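Teaching the Hand to Sew

Inside the Plurirthorpe workshop where a machine learns stitches the slow way, one pull at a time

28 December 2023

Ten past seven and the pedals are already clicking. Somebody has left half a bagel on the console. The operator has her face in the viewer, both hands on the controls, and for a minute all you hear is the little whine of the motors and her breathing through her nose.

Then a sigh. Clutch. Back up. Again.
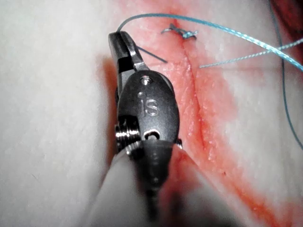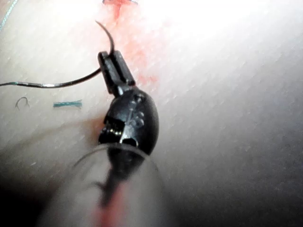 Seen from the instrument: the jaws closed on a dark suture end beside a tied knot (first picture), and holding a curved needle over the practice pad (second).

The company is called Ronditz. It rents two rooms over a dental supply place in Plurirthorpe, up a flight of stairs that smells like mint. What it does in those rooms is easy to say and hard to do – it gets people who can already sew skin to sew fake skin, through a robot, over and over, and keeps a record of every move. Then it hands the pile to a learning program and asks the program to do likewise.

No code for "make a knot." They tried that. The first version had a rule for everything, where to grab, how far to pull, how many wraps. Worked great in simulation. On a real pad the thread curled the wrong way and the rules had no opinion about it.

So now they show it.

The count stood at 1254 demonstrations the morning I visited. 1656 if you include the ones marked as bad, and the team argues a lot over whether you should. A dropped needle is a bad demo. But a dropped needle picked up again, calmly, and the stitch finished? Maybe the best thing in the whole pile. The machine has to learn how to get out of trouble from somewhere.

I ask for a turn. They say sure, a bit too fast.

The controls are lighter than I figured. You pinch and the jaws pinch. You roll your wrist and far off on a white pad a tiny metal wrist rolls too. Lovely, for a few seconds. Then I try to pass the needle and find out there's no feel in it, none. I can see thread going tight but my fingers don't know it. I pull straight through the edge of the cut. Torn pad. The operator says everyone does that and labels my run with a code I don't ask about.

The trick, she tells me, is to look at the thread and forget your hands. Thread goes straight, stop. Thread makes a soft loop, you've got room. She learned this in a week. Her shoulders took longer, she does 40 minutes on and then has to go stand by the window.

Style turns out to be a headache too. Two people tie the same knot and it's like two people's handwriting. One wraps from the left, quick, big loops. Another stays small and close to the pad. Feed the program both and early on it would split the difference and reach for a spot in between, where there was no thread at all. They fixed some of this by having the program plan a short chunk of motion at a time instead of one tiny step. Some of it they fixed with a sheet of paper taped to the wall. WRAP LEFT. Underlined twice.

Then there's lighting. Pads. Thread that comes off the spool with a memory of the spool. The early sessions were all done on the same clean pad at the same angle and the program got very good at exactly that, then fell apart when someone moved the tray. Now they move the tray on purpose. They swap thread colors, tilt the pad, stain it red so it quits expecting everything to be white.

Is it any good? Depends on the part. Picking up the needle, yes, most of the time. Handing it across from one instrument to the other, pretty good. The knot, hmm. I watched it start a knot by itself, the controls sitting there with no one's hands on them, and the first loop went on so neat the room got quiet. The second loop slid off. It paused. It went back for the tail, missed, went back, got it.

That going back came from a person. Some afternoon some operator fumbled a tail and recoverd, and it got kept.

The plan for January is another 600 demos, half of them from a second site in Kalberg, where a group called Hepburn has agreed to run the same setup with it's own people. Different hands, different habits. The Ronditz crew is nervous about this and says so. They're also out of thread until the next order comes in, and there is some disagreement about who was supposed to place it.

Patients are nowhere near any of this, and I got told so four times before lunch. Pads only. What they'd like first is a helper that does the boring throws on a long cut while a surgeon watches with a foot over the pedal.

By noon the operator has done 23 good ones. She eats the other half of the bagel, shakes out her wrists, sits back down. Click.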